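Mekby DP-16 Deck Fender Panel

Product group: Fendering and hull protection
Manufacturer: Mekby Marine, Gilldale
Status: In production
Page updated: May 29, 2018

Overview

The Mekby DP-16 is a bolt-on fender panel for the side shell of workboats, crew transfer vessels and small platform supply vessels. It is fitted at main deck level, in the area where the hull takes repeated contact from quays, pontoons and other vessels alongside. Panels are supplied singly or as a matched set for one side.

The panel consists of a rubber body bonded to a steel backing plate, with a low-friction facing on the contact side. The facing is replaceable from outside the hull. No access to the tank or void space behind the panel is needed for a facing change.

Construction

Body: solid rubber, molded in one piece
Backing plate: mild steel, blasted and primed
Facing: polyethylene sheet, recessed fasteners
Fasteners per panel: 16
Lifting points: 2, threaded, top edge
Color: black body, black or yellow facing

Stainless backing plates can be ordered. They need isolating washers, which are included with the stainless version and should not be reused after a panel has been removed.

Installation

Panels are bolted to a welded frame on the hull. The frame is normally made by the yard from Mekby drawings. Frame position should be agreed with the class surveyor before any hot work starts. Check flatness with a straightedge across both diagonals, and correct any distortion before the first panel is offered up.

Tighten fasteners from the center outward in two passes. Check torque again after the first 39 operating hours. Thread sealant is not used on the facing screws.

Where the vessel has a pronounced flare forward, the standard panel may not sit flush. Send a section drawing at the inquiry stage so that a tapered backing plate can be quoted.

Vessel references

The DP-16 is fitted port and starboard on the supply vessel Odia and on the line-handling boat Thibodeau. Both installations were completed in April. The Odia carries the yellow facing. The Thibodeau has the stainless backing plate and the tapered forward panels.
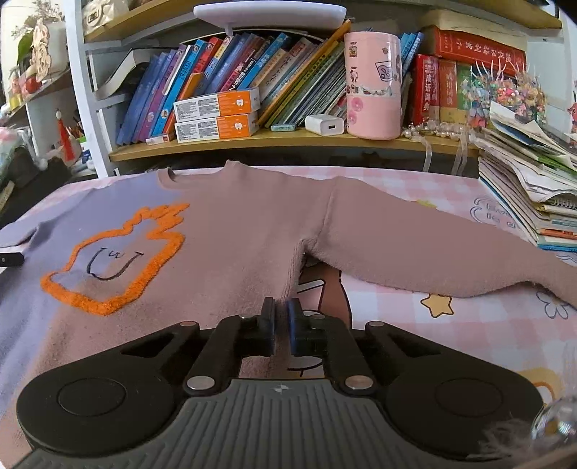
Sweater with orange motif, on a checked tablecloth.

Storage and handling

Store panels flat, facing side up, out of direct sunlight. Do not stack without the wooden spacers supplied. Lift by both threaded points using a spreader; slings passed around the body will mark the facing edge.

Spare parts

Facing sheet, black or yellow
Facing screw set
Frame bolt set, galvanized or stainless
Isolating washer set
Edge sealing strip

Ordering

State vessel name, hull material, panel quantity, facing color and backing plate type. Orders for replacement facings should include the serial number stamped on the top edge of the backing plate, next to the left lifting point. Panels are delivered ex works Gilldale. Frame drawings are sent with the order confirmation.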